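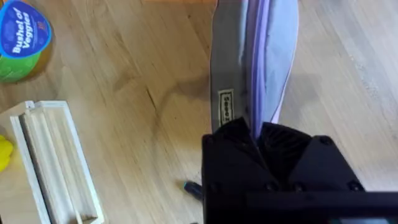 *Tandis manipulation group, data notes*

The cloth set now stands at 3,311 episodes, past the 3,000 we planned in January. Soft bags are still the weak class. The gray and lavender one folds differently each time it is picked up, so a pinch at the narrow end gives the policy little to repeat.

Changes for the next batch:

- 20 episodes per bag before the table is rearranged
- start poses drawn from 4 zones
- failed grasps kept and labeled — Judite Godinho has the label list

Wrist video stays at the current rate. Retraining starts when the batch is in.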